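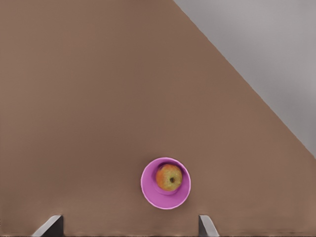 Sim view from the wrist camera: apple in the pink bowl, gripper open.

Gripper for fruit sorting – where to put the money?
Started by rkroeger

rkroeger
Hello all. The picture is from my simulation of the first task, apple and bowl. We are a small packing shop and I have to give a budget plan to my boss by Wed 18 June. He gives me 3,000 euros for the gripper side, the arm is already paid. My two candidates are the Nolte two-finger parallel gripper, or the cheaper Erent with a set of soft pads. English is not my first language, so please ask if something is not clear.
Rainer Kröger

pallet_jane
What is the opening on the Erent? Apples are easy until you get a big one. Also, is your apple always going to be in a bowl? The bowl wall takes away room for the fingers.

rkroeger
In the first step yes, always a bowl. The fingers must go down between the wall and the apple. In my picture the apple lies close to the wall on one side, and this is the case I worry about. The seller has not answered me about the opening.

stopbutton
Then don't buy a gripper yet. Buy pads. One set of Vudis pads costs 178 and fits most fingers. Try them in your sim first, then order.

pallet_jane
Disagree. Soft pads in a sim tell you very little. Contact is the part every simulator gets wrong. I would rent the Nolte for a month and try it on real fruit.

stopbutton
Rent from whom? Cemirico wanted a deposit almost as high as the price when I asked in April. And a sim is fine for reach and clearance, that was his question.

pallet_jane
Fair for clearance. Not for grip force. He will bruise apples and find out after the money is spent.

rkroeger
Thank you both. I think I make two lines in the plan: pads now, gripper after a test with real apples. One more question – do I need to plan spare fingers? The delivery time for the Nolte is 8 weeks.

stopbutton
Yes. One spare pair at least, and put it in the same order.

mvdl
We waited 18 weeks for fingers last year, different brand. Order two pairs.

rkroeger
Okay, two pairs. I will ask for the price tomorrow and write it here.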